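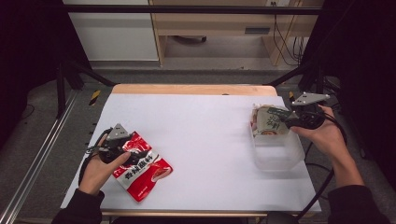

**Showroom crew wanted, summer market, Kamadia building**

Posted 16th May. Will come down when we're full.

Neltine is hiring temporary crew for the summer home and gift market. Setup, show days, teardown. We're a rep group, we show other people's lines in one permanent showroom on the upper floor of the Kamadia building, and twice a year the whole thing gets pulled apart and put back together differently. We need 8 people. If you worked the February market with us you still have to write in, sorry, the old list is not being carried over.

Quick version for people who are skimming:

- Pay is $20 an hour, same rate for every shift, setup and teardown included
- Paid weekly by direct deposit, you'll need to fill in the usual paperwork before your first shift
- Lunch on show days, on us. Setup days bring your own
- Parking in the lower garage, we validate
- You must be able to do all of setup. Show days can be split between people

## What we show

Mostly tabletop and lighting, some soft goods, a wall of candles. Two lines take up most of the floor.

Pelel is dinnerware, serving pieces and table linens. New glaze colors this season, a lot of muddy greens and one very loud yellow. The buyers who come for Pelel are mainly independent gift stores and they want to pick things up, turn them over, stack them. So a Pelel table gets reset all day long. Whoever is on it should like tidying.

Böttcher is lamps. Table lamps and a few floor lamps, plus a pendant line that launched in February and did better than we had room for. It gets the front window this time, which means ladders, and it means somebody with patience for hiding cords.

The rest is smaller makers with a shelf or a half shelf each. You don't need to know any of it before you come. There's a binder. Read the binder.

## The jobs

**Setup crew (5 places).** Unboxing, checking against packing lists, steaming linens, building tables, hanging pendants, painting the one wall that always gets painted. Last time we received 70 cartons in a single morning and the freight elevator was down until lunch. Expect something like that. Comfortable shoes, clothes you don't mind ruining. Some lifting, never alone, use the carts. Ladder work is optional, tell us if you'd rather stay on the ground and that's fine.

**Floor and order desk (2 places).** Greeting buyers, scanning badges, walking people to the right rep, writing orders on the tablet when reps are tied up. We expect 400 badge scans over the run of the market so you will be talking a lot. Retail background is a big plus. Good handwriting is too, oddly, because the tablets go down and then it's paper order forms like the old days. You also do setup, everybody does setup.

**Styling assistant (1 place).** Works directly with our display lead. You'd be setting tables, grouping lamps, cutting and wrapping risers, finding the one napkin that's the right gray. A portfolio is nice, phone pictures of a shop window or a dinner table you did are fine. No need for a degree in anything.

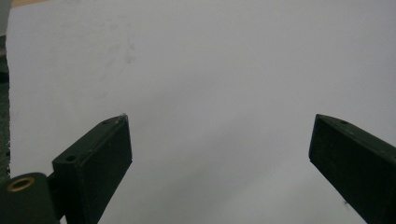 Previous market experience helps for all three but it isn't required. Half of the February crew had never been inside a showroom before and they were great. What we do need is people who show up on time, since the building locks the service doors early during setup and getting a late person in takes a phone call and an escort.

## Hours

Setup is long days, morning start, a proper lunch break and two short ones. We stop when the light plan is done, which on the last night can run late. You'll be paid for all of it, and overtime where it applies.

Show days are two shifts, early and late, with an overlap at midday when it's busiest. We try to give everyone the same shift through the week so you can plan around it. Swaps are okay if you arrange them yourselves and write it on the board. On the board. Not a text at midnight please.

Teardown starts the minute the market closes on the final day. It's quick and loud and there's pizza.

## How the display work goes

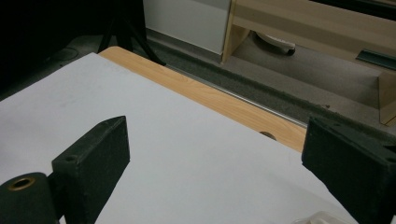 Every Pelel table gets planned on paper first. We lay a big sheet flat over the tabletop, trace the bases of the plates and bowls and number the outlines, so that when a buyer has moved everything around, anyone on shift can put it back from the copy in the binder. Pull the sheet toward you and leave a strip of the wood showing along the far edge, the way it is on the table in the photo, and look for holes before you tape anything down. There's a small round one near the right end of that strip, looks like a cable hole, and the paper has crept partly over it. On a lamp table that's where your cord needs to go, so keep the paper clear of it. Old sheets with smudges on them can be reused for planning, the good roll is for wrapping.

Lamps are done differently. Böttcher sends a drawing with heights and spacing and we follow the drawing, no improvizing, even when you're sure it would look better a bit to the left. Every lamp gets switched on and left on for an evening before opening. Bulbs are in the gray cabinet, labeled by fixture. If a bulb dies during the show replace it straight away and note it on the sheet inside the cabinet door.

Small makers: group by color, price cards on the right, nothing touching the glass. Candles stay capped unless a buyer asks, otherwise the whole room smells like fig by noon.

## Things people ask

**Can I buy samples?** Yes, after closing on the final day, crew gets first pick before the public sale. Cash or card. Chipped pieces go in the free bin.

**Dress code?** Setup, anything with closed toes. Show days, plain dark top, no logos, whatever pants or skirt you can stand up in all day. We supply an apron and a name badge. Please give the apron back, we lose a stack of them every time.

**Do you pay travel?** No. Parking only. If you come by bus, the stop by the main entrance is the good one, not the one by the loading docks.

**Can I bring a friend?** They can apply same as you. We do like hiring pairs of people who already work well together, so mention it in both emails.

**Is there a chance of more work after?** Sometimes. We book day crew for photo days and for line changeovers between markets, and we go to the summer list first.

**I can only do part of setup.** Then put yourself down for the reserve list. We nearly always call somebody off it.

**Age?** 18 and over, building rule for anyone on the freight side.

## To apply

Email the Neltine showroom desk, subject line CREW and the job you want. In the email:

- your name and a phone number you answer
- which job, and second choice if you have one
- any dates in market week you can't do
- a few lines on work you've done, retail, events, restaurants, theater, warehouse, all useful
- ladder yes or no
- styling people, your pictures, attached please and not as a link that needs a password

No cover letter. No need for a formal resume though you can attach one if it's easier then typing it out.

We read these in the order they come in and call people for a short chat by phone, then there's a walkthrough at the showroom so you can see the space and meet whoever you'd be working beside. The walkthrough is paid, one hour. If you haven't had a call and the ad is still up, you're still in the pile, feel free to nudge us.

Use the side entrance at the Kamadia building for the walkthrough, sign in at the security desk and ask for Neltine. Bring photo ID, they won't let you up without it.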